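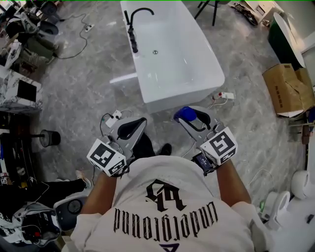 White rectangular bath or the dark green one? Also black taps and grey tile

Bathrooms and Wet Rooms > Layout and Fittings

slowdrain
We are fitting out a display space with a few freestanding baths and have to settle which one goes in the main spot, opposite the windows. The white one is the Vorka, the big rectangular model, with a black swan-neck tap coming up off the far rim. The green one is the Vundura, dark outside and white inside the rim. I can only put one where people will see it first.

The floor stays as it is. It is polished grey tile with a marble pattern and white veining, and I am not having it up again. What I would like to know is which bath other people would pick against a floor like that, and whether a black tap is a nuisance to keep clean.

The Vorka is 995 and the Vundura is a fair bit more, but the price isn't what decides it.

wetroom_w
Green. White on pale grey disappears unless the light is very good. A dark bath gives the eye somewhere to land. You have the white inside the rim anyway, so the water still looks clean when it is full.

overflow28
I would go the other way. The white one has a good plain shape and the black tap does the work of the contrast for you. Put a dark bath on that floor and every bit of limescale that dries on the outside shows up from across the room. We had a dark one for two winters and I was forever wiping it.

wetroom_w
That depends where you live. Our water is soft and I wipe ours once a week.

slowdrain
Ours is hard. I should have said.

overflow28
Then white, no question.

pedestal_mat
Black taps in hard water are worse than dark baths. The finish on ours (a Minja, not cheap) went cloudy at the end of the spout within a year. Dry it with a cloth after each use and it will be all right. Don't use anything with acid in it, and that includes vinegar, whatever you read elsewhere on here.

Separate point. Get those extension leads up off the floor. I can see one just below the corner of the white bath and two more on the tiles. Once there is water in that bath I wouldn't want a socket anywhere near it.

slowdrain
None of the baths are plumbed in yet. The leads will not be staying by the bath when they are.

pedestal_mat
Fair enough, but people trip on them as well. Polished tile is slippery enough. Run them along the wall under a rubber cover strip. Ganum do one that lies flat and you can cut it with a knife.

lagged_pipe
I disagree with the cover strip. On shiny tile they creep every time someone treads on the edge, and then you have a ridge in the middle of the walkway. Tape the cable at the skirting and buy a longer lead so it can go the long way round. I paid for 31 metres of trunking once and took most of it back out.

pedestal_mat
They creep if the floor is dusty. Wash it first, let it dry, then lay the strip.

lagged_pipe
Mine was washed. We will have to differ.

kettleside
Can we see more of the room? It is hard to say which bath without knowing what is behind it. A white bath in front of white doors is a different thing from a white bath in front of brick.

slowdrain
Good point. This is looking across towards the back wall, with the windows at the upper left.
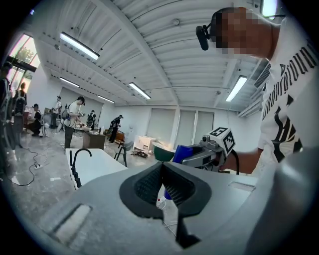 The tall white panels are staying and so is the air-conditioning unit on the right-hand wall. The brown wooden cabinet could move. I had thought of putting it beside the bath for towels, but I don't know if it would look heavy. The stuff on the floor next to the white cabinet is going, and the boxes too once they are unpacked.

kettleside
That changes my mind. With that much white at the back I would have the green bath, and I would put the brown cabinet near it. Wood and dark green sit well together. The white bath could go nearer the windows where there are trees outside, and you would get the shape of it against the green.

overflow28
I still say white in the main spot, but kettleside's idea of the window for the other one is sound. You could swap mine round: white in the main spot, green by the window.

wetroom_w
Dark green next to green trees is a waste. Nobody will notice it.

hob_and_basin
Whichever you choose, check the weight before you start dragging them about. A filled bath with a person in it is a serious load on a small area. It matters less on a ground floor. Put felt or old carpet under the base when you move it – that tile will scratch, and a scratch in a polished finish is there for good. I had a quote of 2,000 to replace a patch by our back door.

Also leave enough room behind the tap side to get a hand and a cloth in. We left 28 mm and I regret it every time I clean.

slowdrain
Thanks. I had not thought about the gap. The green one is going in the main spot for now with the cabinet next to it, and the white one will be tried by the window. The tap gets dried with a cloth.

As for the leads, I have a roll of tape already, so I will start with lagged_pipe's way and see.

pedestal_mat
Tape leaves a residue. Use the fabric sort and pull it up slowly.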